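Ticket: Lelell hand gripper 008, tracking drops out near plain wall, demos rejected
Project: Sketau folding task
Opened by: Rokeya Akanda
Assigned: Tekle Tefera
Status: Open, workaround in place

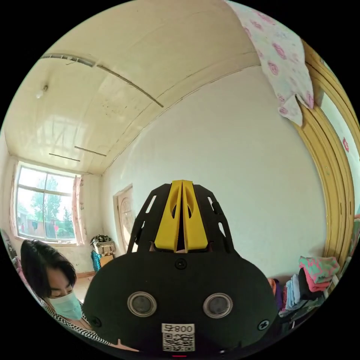 Unit 008, house session, window and door side of the room.

Rokeya Akanda, Monday 9:40
Uploads from 008 failing the pose check again. Gripper path is fine for the first part of a demo then jumps sideways, sometimes recovers, sometimes doesnt. Three demos in a row thrown out this morning before I stopped the session. Video itself plays OK. Jaw width signal looks normal the whole way through. Battery full, card not full. Restarted the unit twice, no change.

Tekle Tefera, 9:58
Which firmware? And is it only 008 or any other unit in that house?

Rokeya Akanda, 10:05
Whatever Agathe pushed in August, didnt touch it. Only have 008 here.

Tekle Tefera, 10:31
Pulled the log for the last reject. Tracking lost at 2,970, start of the clip up to there is clean. Feature count falls off a cliff just before. My guess is the big white wall right of the door. Next to nothing on it to lock onto. Window side should be a lot better, panes and trees and so on, unless exposure is blowing out.

Things to try, in this order pls:
- wipe both lenses, dry cloth
- check the screws on the body, hand tight, don't crank them
- redo the mapping pass, slow, finish where you started
- record one demo turned toward the window, one turned toward the plain wall, same garment both times

Rokeya Akanda, 11:20
Lenses wiped. Screws tight. Mapping pass redone, took it slower. Window demo passed. Wall demo failed, same sideways jump. So yes, wall.

Agathe Boyer, 11:34
Jumping in. Had this on the MacAulay set too. Firmware not the cause imo, that build only changed the jaw calibration. Can you tape something up on the wall? Printed pages with lots of detail, not all the same page or it confuses the loop closure.

Rokeya Akanda, 11:41
Will ask first, it's someone's home.

Negin Kordestani, 11:52
Don't forget demos have to look like a normal room for training. A few pages ok, please dont cover the wall. And keep the hand motion natural. If people start folding in slow motion to please the tracker the policy learns slow motion.

Rokeya Akanda, 13:15
OK from the family. Put up three pages at uneven heights. Ran the fold again facing the wall, normal speed. Passed. Ran it again, passed. One more with a quick turn from the door over to the clothes pile, small wobble but under the limit.

Tekle Tefera, 13:40
Good. Looked at the wobble, it's at the fastest part of the turn, motion blur. Pause a beat before turning if you can, thats all.

Also reran the batch from this house with the longer relocalization window. Out of 472 clips a fair number of the rejects come back usable. Not the ones with the big jump, leave those out, no point hand fixing them.

Eilidh Pollock, 14:10
Can we get the wall thing into the setup sheet for Flenari operators? They're doing bedrooms next and it'll be bare walls all day.

Tekle Tefera, 14:16
Yes, will write it tonight. Keeping this open til I see a full session from 008 without a drop. Rokeya pls tag the new clips "wall-pages" so I can find them.

Rokeya Akanda, 14:22
Tagged. Uploading now, conection slow.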